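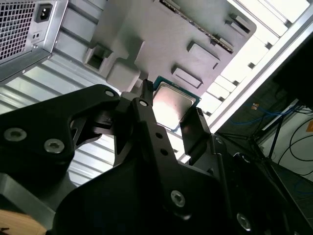

Processor and open computer case

Grolach College Examinations Working Group
Minutes of the meeting held on Oct 16, 2023

Chair: Kam-wah Wu
Apologies: the Head of Science, who is invigilating, and the Bursar, who gave no reason and was not pressed for one.

1. Minutes of the last meeting
Agreed, once the word "lively" had been taken out of item 3.

2. Entrance test registration
The online form has been open for a fortnight and 37 candidates have registered. Four of them have done so twice, under slightly different spellings, and one has given the college's own address as home. The office will write to all five. The Chair asked whether the form could refuse duplicate entries. Vodideck, who supply it, say that it can, in the next version. They said the same in April.
Action: office to write; Chair to ring Vodideck again.

3. Admit cards
Cards will be sent by email and must be printed by the candidate. Last year's wording ("bring proof of yourself") produced some unusual results at the door. New wording: "Bring your printed card and one form of photo ID." Passed without a vote, after twenty minutes.

4. Rooms
The Cheung Room is booked for both papers. The clock there is still four minutes fast. Estates have been told and have replied that it is on a list. Invigilators are to write start and finish times on the board and go by their own watches, having first agreed with each other what time it is.

5. Extra time
Two requests received, both with the right paperwork, both approved. These candidates will sit in Zanthorpe 2, next to the music practice rooms. The Head of Music has promised silence and was asked to put that in writing.
Action: Head of Music.

6. Marking
Physics would like the marking period made longer. Admissions would like it made shorter. It stays as it is, to the equal displeasure of both.

7. Any other business
A member asked who orders the pencils. Carried over.

Next meeting: to be fixed when the Bursar replies.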